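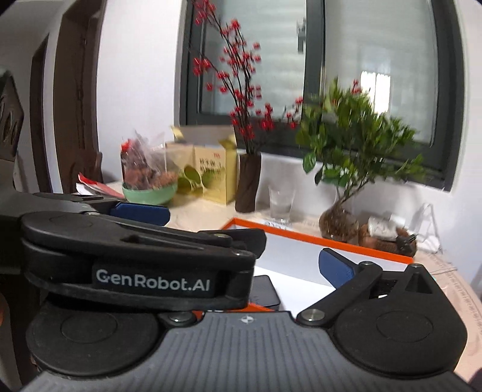
Week 4: Salt and who got to sell it

OK, picking up where we left off. Last time I ran out of time before the salt roads, so I'm starting there and the pottery moves to January (sorry, pottery people!).

Ostbridge was a market town long before it had a wall. What it had was a brine spring, and if you've done the reading you know what that meant for anyone trying to get meat through a winter. People boiled the brine down in shallow lead pans, and we have pieces of 70 of them from the lower site. Most are scraps you could hold in one hand. Look at item 2751 in the Charpentier catalog, though — it still has the maker's marks on the rim, and I'll want you to compare those with the ones from Tekum.

Now, Tekum. It had no spring at all, so why so many pans? There are 2 main ideas:

Old pans were carried there to be melted down for the lead.
Tekum owned shares in the Ostbridge boiling houses and stored the gear over the off season.

I lean toward the second, mostly on account of the toll lists, but the lists are patchy and I've changed my mind on this before. Read both articles in the packet and see what you think.

Terms to know: brine, toll, boiling house, off season, share right.

For next time: one page on the pan marks, typed please. Bring the map too — the big one, with the river crossings on it.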